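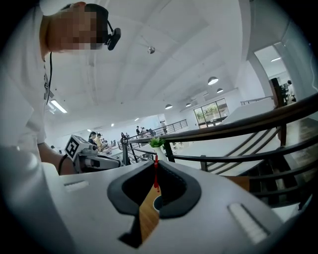

**Saturday, August – sewing room notebook**

Started 9:15. Carried on with the applique sampler, block 17, the heron over reeds. Pattern is Lærke's second draft, the one with the wing split into two pieces. The first draft had it as a single piece and the inside curve under the shoulder puckered every time.

Background cut oversize and pressed with starch. Traced placement lines on the back in pencil and thread-basted over them so they show on the front. The blue washout pen is no good on the Woramby gray, it barely shows, and Signe had trouble getting it out of her test square last month.

Order of pieces as stitched:

1. back reeds
2. far leg
3. body
4. near leg, top tucked under the body
5. lower wing
6. upper wing
7. neck and head, one piece
8. beak

Step 4 has to be basted before step 3 is closed. I forgot and unpicked around two inches along the belly. Left the gap open this time and marked it on the pattern sheet in red. Lærke, please move the "leave open" note so it sits next to the leg and not down in the margin.

Neck: clipped the inside of the S curve to just short of the turning line, left the outside alone. Needle-turn went fine until the tight part below the head, where the Kostow cotton frayed at two clips. A dab of glue stick on the seam allowance held it. Will try the Toft lawn for the next neck, it has a closer weave and turns narrower.

Thread: 60 weight for the body, silk for the beak and the legs. The silk sinks in better but slips out of the needle, so I knotted it at the eye. Sorin uses a short length and doesn't knot. Tried his way on the near leg and lost the thread twice.

Reeds were done as bias strips with the Wavitz bar, the narrow one. The bar gets too hot to hold if it stays in during pressing. Pull it along a few inches at a time.

Total strips cut for the reed border: 87. Afia's chart calls for fewer, but she measured before we widened the corners. I have written the new count on the chart and initialed it.

Eye not done. Jarrah wants a French knot, I would sooner do a small satin stitch dot with a single strand of white next to it. Stitched both on a scrap and pinned it to the board – please put a mark under the one you like.

Still to do:

- trim block to size after the beak is pressed
- cut away background behind the body, not behind the legs
- re-label the silk drawer, the two creams are swapped
- ask Signe if there is more of the gray

Stopped at 3:40. Block is pinned flat under the muslin on the big shelf.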